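Getilach Stoneware Mugs, Set of Four: Review After Six Months of Daily Use
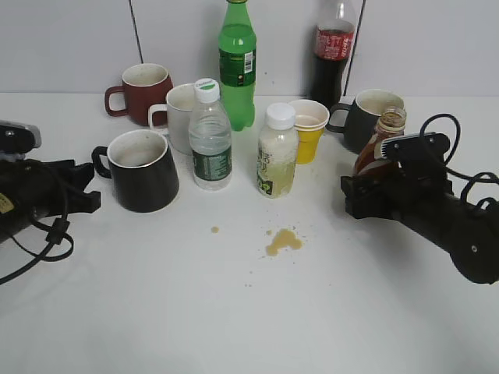 I bought the Getilach set in March to replace a shelf of mugs that had been chipping one by one. The box holds four mugs in the same shape, one each in dark red, white, black and charcoal gray. I paid the full price for them at the Tripathi kitchen store near my office, and I have used at least one of them every day since.

Size and weight

The listed capacity is 10 ounces, measured to the rim. In practice you get closer to nine once you leave room to carry the mug without spilling. That is fine for coffee with a splash of milk. It is small for tea if you like to leave the bag in, and too small for soup. My old Plolen mugs held more, and I still reach for the last one of those when I want cocoa.

They are heavier than they look. The walls are thick and the base is thicker. I like the weight on a desk, where a light mug tends to get knocked by a sleeve. My mother has arthritis in both hands and she does not like it at all. She used one for a week and went back to her thin china cup.

Handle

The handle fits three of my fingers with a little room to spare. It is wide and flat on the inside, so it does not dig in. The bottom of the loop sits close to the base of the mug, and if you have large hands your little finger will rest against the side. With fresh coffee in the mug that spot gets hot, and I have learned to tuck the finger under.

Keeping drinks warm

I checked this with a kitchen thermometer on a cool morning. Coffee poured into a cold Getilach mug was down to lukewarm after 26 minutes. Rinsing the mug with hot water first gave me a few more. The Plolen mug, which has thinner walls, lost heat faster once the coffee was in it, but the first sip was hotter. A thick mug takes a good deal of heat out of the drink at the start, so if you drink quickly you may prefer a thin one.

Microwave and dishwasher

The maker says both are fine. The microwave is where I have my one real complaint. Two minutes on high with water in it leaves the handle too hot to hold without a towel. A minute and a half is better. The inside of the water was about the same temperature either way, as far as I could tell by taste.

The dishwasher has not hurt the glaze. The foot of the mug has a shallow hollow that collects water, so you will get a small puddle on the shelf if you put them away without tipping them first. I now turn them over at the end of the cycle and leave the door open for a while.

Stains and scratches

Coffee does not seem to stick to the glaze. Black tea does leave a ring, and it comes off with baking soda and a damp cloth. Metal spoons have left faint gray lines on the bottom of the mug I use most. They rub away with a paste cleaner but come back within a week or two.

One mug has a small chip on the foot from being set down hard in a stone sink. It does not show when the mug is upright – I only found it by running a thumb along the edge. The other three have no damage.

Stacking

They do not nest. You can set one on top of another, and the foot sits on the rim with very little to hold it in place. I would not stack more than two. If your cabinet is short on space, look at the Kosus line instead, which has a stepped base that drops into the mug below. The Kosus mugs cost over twice as much for a set, and the one I tried had a handle too narrow for two fingers.

Would I buy them again

Yes, for coffee at a desk. I would skip them for anyone who has trouble gripping things, or who mostly drinks tea from a big cup. The store also sells them singly, so you can try one before getting a full set.

Rating: 4 out of 5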